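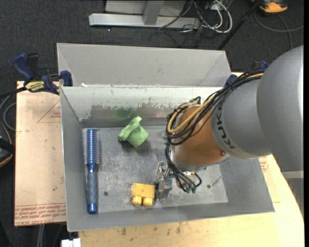

What is a catch-all bin?
It's an open container where small household things land when they don't have a set place of their own, and where they wait until someone sorts them.

Catch-all bin

A catch-all bin (my aunt called hers "the pound," like for stray dogs) is any open-topped box, tub or tray used for odds and ends. I've kept one going for years, so take this entry as coming from a fan! Metal, plastic, wicker, cardboard, they all count, as long as there's no lid to slow you down.

Contents

Mine has mostly held hairbrushes, cleaning cloths and toy blocks, which I gather is pretty standard for a house with kids in it. A round brush is the troublemaker of the bunch. The bristles grab lint off any cloth they touch, and if you leave the two together through January you'll be picking fuzz out with a comb (ask me how I know). Blocks just sink to the bottom and stay there.

Size

Hernán Alvarado, in his little household guide Pullby, likes a bin 12 inches wide and no more than 11 deep. I think that's a touch deep myself. Mine is a Prestden, 19 inches long, and I can reach any corner of it without digging. The Cirnari tub I had before was 22 inches long and I lost a whole set of keys in it.

Sorting

There are two main camps. Some people tip everything out on a table and put it all away in one go. Others pull one thing at a time, walk it to its room, and come back for the next. I'm in the second camp, mostly out of laziness, although the first is faster if the table's clear. Cloths go straight to the wash either way.

Paired bins

Plenty of homes run two, one for things coming in and one for things leaving the room. Cozma sells them as a matched set, but any two that you can tell apart will work. I put tape on mine, and the tape fell off on 13th July, so right now it's guesswork.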